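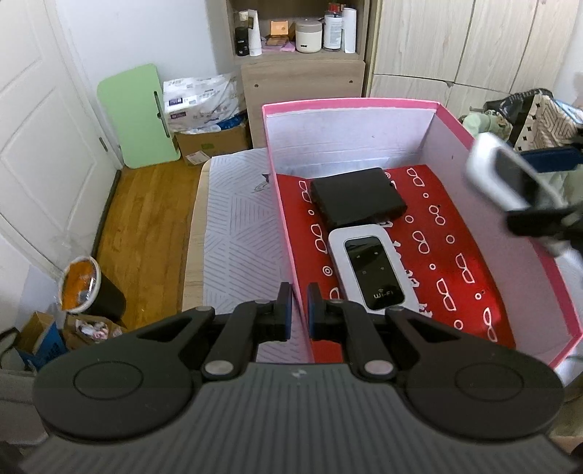 The Brelberg travel hotspot is back in stock at our Tusville counter. It rents by the day or sells outright, and each unit goes out in a shallow box with a pink rim and pale inside walls. Please return rentals in the same box.

**Plans**

- Rental: $19 a day
- Purchase: $200
- Deposit on rentals: $55

The SIM is sold separately. Set the network name before you travel; the default password is on the card in the lid.
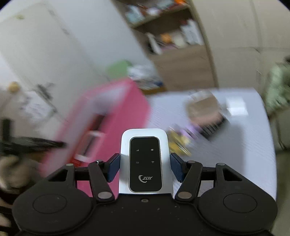
*White portable Wi-Fi unit, front panel with ZDX logo.*

Rental pickup closes at 5 p.m.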